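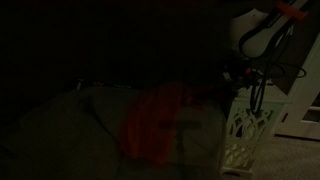 The end of January was set aside for the linen and soft furnishings in the Gemham flat, the last category outstanding in the household inventory that has occupied this blog since spring. The work was carried out late in the day, with very little light in the room, and I would not recommend that practice to readers who intend to judge colour. Greys and greens become difficult to separate after dusk, and dark items should be left for the morning. The red-orange cloth laid on the grey-green fabric presents no such difficulty. It remains the easiest piece in the flat to locate, and it was accordingly the first item entered in the record.

The method adopted is the one set out in my earlier post on the Vogler Street kitchen, with minor amendments. Each textile is laid out singly on a soft surface, inspected on both faces, and assigned to one of 4 groups: retain in use, retain in storage, repair, or release. The groups are entered in a Pellard notebook, one page to each. I had previously used a spreadsheet for this purpose, but found that I was reluctant to carry the laptop from room to room and that entries were being made from memory. The notebook has been more reliable.

The red-orange cloth was placed in the first group after some deliberation. It was acquired as a table covering and has never been used as one, the table in question having been sold before the move. It has since served as a throw, a picnic rug, a dust cover during painting and, on one occasion, a curtain. An item with so many occupations is inconvenient to file. I have entered it under throws, with a note referring to the picnic basket.

Storage was the more demanding part of the exercise. The flat has one linen cupboard, 70 centimetres wide, and its upper shelf is given over to the Tillance quilts, which cannot be folded any smaller without damage to the filling. The following arrangement has been settled upon and will be reviewed in winter:

Lower shelf: sheets in current use, stored as sets inside one of their own pillowcases.
Middle shelf: towels, folded in thirds, with the fold facing outward.
Upper shelf: quilts, and nothing placed on top of them.
Cupboard floor: the repair basket, which is not to exceed its own rim.

The last provision requires some discipline. At the commencement of the inventory the repair basket contained 3 pillowcases awaiting buttons, a tea towel with a scorched hem and a cushion cover whose zip had failed before I moved to this address. The pillowcases have now been attended to. The tea towel has been cut down for cleaning cloths. The cushion cover remains under consideration.

With regard to items released, a correspondent enquired after the previous post whether worn towels are accepted by charity shops. Practice varies, and readers should telephone before making the trip. The animal shelter nearest to me was pleased to receive mine, provided they were laundered and free of loose threads. Bed sheets in fair condition were offered to neighbours through the noticeboard in the foyer and were collected the same evening.

It should also be recorded that the exercise led to one purchase. A box of cedar blocks, 500 grams, has been distributed between the cupboard and the drawers. I am not yet in a position to report on their effectiveness, though the cupboard has certainly acquired a pleasant smell.

The next entry will concern the hall cupboard, including the umbrellas, the vacuum cleaner attachments and a quantity of wrapping paper that appears to have been saved on principle.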